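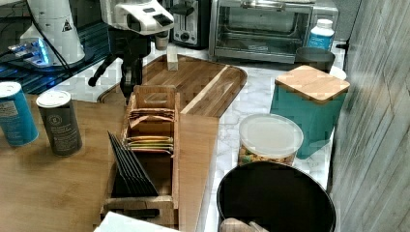 Cutting board and counter, shared kitchen

Facilities > Kitchens and Break Areas > Inspection Checklists

SHARED KITCHEN SAFETY CHECKLIST WITH COMMENTS
Site: Stiltine House, ground floor
Date of inspection: 04/04/2020
Next inspection: December

Mark each item OK, FIX or N/A. Write a comment for anything marked FIX. Items marked FIX twice in a row go to the Forari maintenance desk as a work order.

1. Floors and walkways

1.1 Floor clear of boxes, bags and cords: OK
1.2 Floor mat at sink lies flat: FIX
Comment: One corner curls up. Turned it over and it curls the other way. Replace it.
1.3 Back door opens fully and is not blocked: FIX
Comment: Recycling bins were parked in front of it again. Moved at time of inspection. The bins belong on the outside wall next to the meter cupboard.
1.4 Lighting works: OK
Comment: One tube over the pantry shelves is slow to start. Watch it.

2. Fire safety

2.1 Extinguisher on its bracket, pin in place, gauge in the green: OK
2.2 Extinguisher tag up to date: OK
Comment: Tag 83.
2.3 Fire blanket within reach of the cooking area: OK
2.4 Smoke alarm tested: OK
Comment: Heard in the hallway and in the Pola meeting room with the door shut.
2.5 Hood filter clean: FIX
Comment: Greasy on the underside. The cleaning contract with Ezzat covers this once a quarter. Ask for the last service sheet, which was not in the binder.

3. Electrical and countertop appliances

3.1 No cracked plugs or bare wire: OK
3.2 No extension cords in permanent use: OK
3.3 Outlets near the sink trip when tested: OK
Comment: All 4 tested and reset.
3.4 Toasters and toaster ovens have clear space above and to the sides: FIX
Comment: Counter is crowded and there is a folded towel on top of the toaster oven. Towels go on the rail. Nothing is to be stored on top of the oven, including when it is off.
3.5 Crumb trays emptied: FIX
Comment: Emptied during inspection. Add to the Friday list if it keeps coming up.

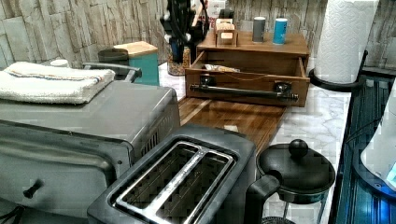

4. Food storage

4.1 Refrigerator at or below 41 °F: OK
Comment: Read 41 exactly. Turned the dial down one notch. Read it again tomorrow morning and write the result on the door sheet.
4.2 Food labeled with name and date: FIX
Comment: Several containers on the second shelf have neither. Notice posted. Anything unlabeled goes out at the end of the week.
4.3 Raw meat stored on the lowest shelf: N/A
4.4 Dry goods off the floor and in closed containers: OK
4.5 No sign of pests: OK

5. Cleaning and sanitizing

5.1 Sanitizer mixed fresh and tested with a strip: OK
Comment: Strip matched 200 ppm. The strips are almost used up, so order another pack.
5.2 Cleaning products stored away from food: OK
5.3 Cutting boards free of deep grooves: OK
Comment: Oil wooden boards when they look dry. They do not go in the dishwasher.
5.4 Hand soap and paper towels stocked: OK

6. First aid

6.1 Kit on the wall and sealed: FIX
Comment: Seal broken, burn gel missing. Restock and reseal.
6.2 Emergency numbers posted by the phone: OK

Keep the signed copy in the kitchen binder and send a scan to the maintenance desk.

Forari Facilities | Contact the maintenance desk | All rights reserved | Back to top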